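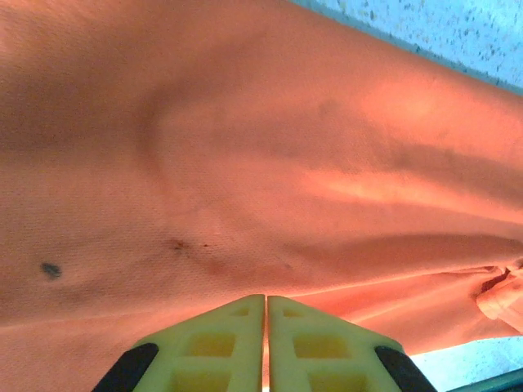
Skivby Textile Handling Kit: Data Card

Version 2
Release date: 20/02/2024
Maintained by: Vadix Applied Handling Group
Contact for this card: Eldana Negussie, Documentation

Summary

This card covers the sample recordings supplied with the Skivby Textile Handling Kit. The kit is a pair of gripper fingers, a wrist camera bracket and a control package for picking up, spreading and folding cloth on a flat work surface. The recordings are intended for buyers who wish to check their installation against a known set of runs, and for those who wish to train or adjust a control policy of their own before collecting new material.

The set contains 255 recordings. Of these, 207 are marked as complete and the remainder are marked as partial. Both groups are included in the download. The status of each recording is given in the index file.

Contents of the kit

One pair of lattice fingers, pale yellow-green plastic
One wrist camera bracket with fasteners
One calibration sheet
Control package, Tulleck release
Sample recordings, as described in this card

The arm, the camera and the work surface are not supplied. Buyers who need a complete station may order one through Llorente, which assembles and tests the kit under license.

Camera view

All recordings use the wrist view only. The camera is fixed in relation to the fingers, so the fingertips remain at the bottom center of the picture. When the gripper is close to the work, cloth may fill most of the view, and the surface beneath it may be visible only in the corners. Policies that depend on finding the full outline of an item should be paired with a second, overhead camera. No overhead footage is included in this release.

Items and surfaces

The items are used household and workshop cloths in single colors. They were not ironed or sorted before recording. Small stains and marks have been left as they are, including blue-gray and reddish-brown spots on orange fabric. Marks of this kind are useful in testing whether a policy confuses a stain with a fold or an edge.

Lighting was not evened out. The same cloth may run from pale peach to deep rust within one picture, depending on how its folds lie. Users who apply color thresholds should set them with this range in mind.

File layout

index.csv: one row per recording, with item code, task code and status
video/: wrist camera video
state/: arm position and finger opening, sampled with the video
notes/: operator remarks in plain text, where any were made

Task codes

PK: pick up by an edge or a raised fold
SP: spread on the surface
FD: fold once
RT: return to the start area

A recording may carry more than one task code. Codes are listed in the order in which the tasks were attempted.

Annotation

Visible cloth edges and graspable folds were marked by hand on 948 still pictures drawn from the recordings. Each picture was marked by one person and checked by another. Where the two could not agree whether a line was an edge or a crease, the line was given the label "unsure" and kept. Users may leave out these lines when scoring, but should state that they have done so.

Known limits

The fingers are designed for light and medium woven cloth. Knitted items, padded items and anything with a zipper are outside the scope of this release.
The lattice openings let light through, and strong light from behind can cause the fingers to appear brighter than the cloth. The supplied finger mask should be applied before any edge detection.
Thin hems are sometimes caught between the fingers with a layer of cloth from below. Such recordings are marked "double" in the notes.
Finger opening is recorded as a commanded value. Grip force is not recorded.

Changes since version 1

The finger mask has been redrawn to cover the black parts along the outer sides of the fingers. Task code RT has been added. Item codes have been corrected in the index; the video files themselves are unchanged.

Terms of use

The recordings may be used by licensed owners of the kit for testing, training and internal reports. They may not be resold or passed on as a separate product. Printed results should name the kit and the version number given at the head of this card.

Corrections

Errors in the index or the annotation should be reported in writing to the documentation contact, with the recording number and, where possible, the time within the video. Accepted corrections are listed in the next version of this card.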